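Tipoki Laundry Set: README and house rules

Last edited 2018-03-28

Tipoki is a set of 577 recorded robot runs, all of them about getting small cloth items into and out of a front-loading washer. We love working on it, and we want other labs to add to it! Before you send us anything, please read the rules. They are short, and every one of them came out of a real argument at the Jodetport bench.

What counts as a run

A run starts with the arm at rest and ends when the operator calls it. Keep the bad ones. A dropped sock is worth as much to us as a clean load, so label it "miss" and send it along. Of the 577 runs, 40 are misses, and those get more downloads than anything else we host.

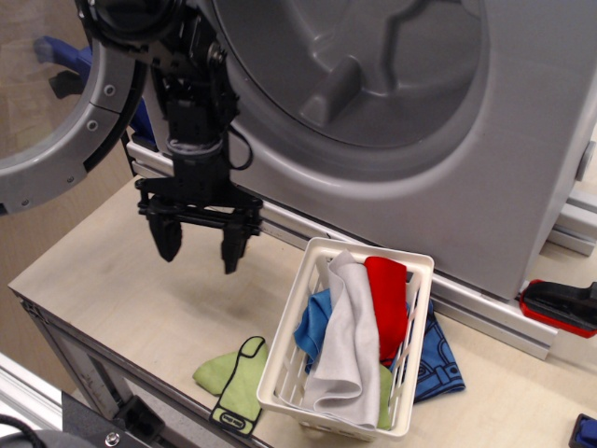 Bench setup is where good practice pays off most, and it's the part of the rules we are proudest of. Clamp what can be clamped, and clamp it before the arm is powered. The red and black clamp on the rail by the washer is the kind we mean: easy to spot from the operator's chair, easy to check with one hand. Mix your cloth colors in the basket, and let a piece or two lie on the tabletop beside it, as with the light green printed one. Real laundry is messy and we want the set to be messy too. Run cables so the arm can reach its full range without pulling on them - then move it through that range by hand and check again.

Door rule

The washer door stays open for the whole run unless the door is the task. Door runs go in their own folder, named "door", and need 2 operators: one on the arm, one on the stop button. No swapping places halfway through.

Files

Each run has one video, one joint log and one plain text note. Names use the run number and the bench name, nothing else. Please don't rename old files, even ugly ones. The Evusgate loader reads them as they are, and so does Skidevari from version 2 on.

Known gaps

Towels are thin on the ground, and we have no runs with buttons or zippers yet. The next batch is planned for May. If you have a bench and a pile of odd socks, we would be thrilled to hear from you.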